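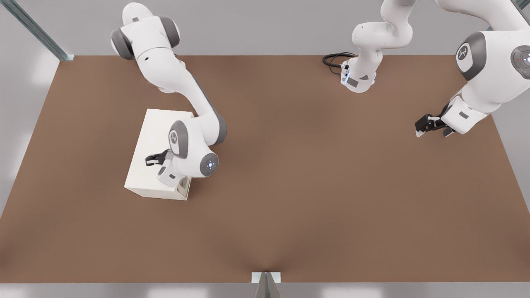 White arms over the brown table.

03/02/2024

Up late, everything late. Porridge standing up. Meant to be out of the door by eight for the long walk and it was nearly ten when I found the other glove, in the bread bin of all places, I must have put it down with the shopping.

So. Training walk. The Purden in May is 28 miles and I have got precisely nowhere near that yet. Paid the entry in a good mood after Christmas and have been cross with myself on and off since. Plan on the fridge said fourteen for today. Did eleven and a bit. Writing it down properly as I said I would, bad ones as well.

Train to Pustville, which was late too. Cold carriage, window that wouldn't shut. Ate half my lunch before we'd even got to the bridge -- bad habit, must stop. Stationmaster's garden has snowdrops all along the fence now. Bins blown over in the car park.

Route: out past the church, up the lane, gate at the top, then along the ridge to the mast and down by the reservoir. Lane was fine. Field after the gate was not. Somebody's had cattle through it and the whole corner by the trough is soup, went in over the ankle with the left foot inside of five minutes. Wet sock from there on. Packed spare socks last week and took them out again on Thursday to make room for the flask. Idiot.

Boots. The Mirnari ones, third outing. Toes fine now, no rubbing on the little one. Left heel still slips going uphill. Tried lacing it the other way, with the loop at the top, and it helped for a mile then the lace worked loose and I was back to curling my toes to hold the thing on. Might try a thicker sock. Might try the old boots again if the cobbler ever rings back. They've had them since before New Year.

Wind on the ridge something awful. Couldn't hear a thing with the hood up, and with the hood down my ears hurt. Nearly walked into a sheep. Sat behind the wall by the mast for a bit and had the tea, which was lukewarm becuase I hadn't screwed the lid on right. Coat pocket soaked with tea as well. Map in that pocket. Map now brown along one fold but you can still read it.

Good bit, though -- ten minutes up there when the cloud lifted off the far side and I could see right down the valley, the river all silver and the fields flooded either side of it, and a hare going like mad along the edge of the plough. Stood and watched it till it went through the hedge. Didn't think about the heel once.

Then hail.

Cut it short at the reservoir. Should have gone round by the dam and back through the wood, that's the missing miles. Knees were grumbling on the steps and the light was going a funny yellow and I just thought no. Felt guilty for as long as it took to reach Fagundes and get the door open. Bacon roll, big mug, sat next to the radiator with my gloves on top of it. They've put the prices up. Still the best roll on that side of the hill. A couple at the next table had done the Purden two years running and said the first half is easy and everybody goes off too quick, and then there's a climb at mile nineteen that finishes people. Climb in total is 2,444 feet, they reckoned. I'd had 2,000 in my head from somewhere, so that cheered me up no end.

Asked them about food. He said jelly babies, she said cheese sandwiches, a bit of a row about it.

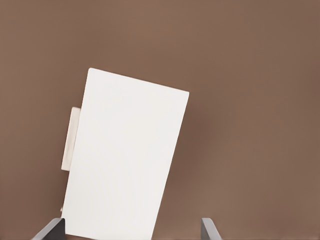 How far should the longest training walk be before the day itself?
Twenty to twenty-two miles, done once, three weeks or so before, and then ease right off.

That's what she told me anyway and it matches what the woman in the boot shop said in the autumn. So if I count back from May I've got time, if I stop missing weekends. Can't do next weekend, it's the christening. Weekend after then, fourteen whatever the weather, and the one after that sixteen. Midweek ones have got to be longer too, round the park in my work shoes doesn't count as anything.

Missed the good train home by a minute. Watched it go. Forty minutes on the platform with a wet foot, did my calf stretches against the timetable board and got stared at by a small boy with crisps.

Home by five. Boots stuffed with newspaper and on the back step, not by the boiler, learnt that with the last pair. Coat over the bath. Map pegged on the airer. One blister, left heel, size of a five pence. No surprise. Left it alone, put the cream on round it.

Bath too hot, got in anyway. Fell asleep for a bit and woke up with the water cold and the phone going, only the dentist's reminder.

Things to get:
thicker socks, 2 pairs
plasters, the padded sort
new lid for flask or new flask
lace locks?? she had them on hers, little toggles
bread

Things to do different: spare socks IN THE BAG and stay in the bag. Map in the other pocket. Don't eat the lunch on the train. Leave at eight and mean it. Go steady on the lane, I was puffing by the gate and that's before it's even steep.

Must also look up how late the buses run back from the finish. Last year's sheet said there was one from the village hall but didn't say what time, and I don't fancy ringing round for a taxi with no legs left.

Beans on toast, too tired for anything else. Meant to ring about the gutter, it's dripping again right over the back door, and I've just remembered that's where the boots are. Going down to move them now.

Legs stiff on the stairs. Went down backwards.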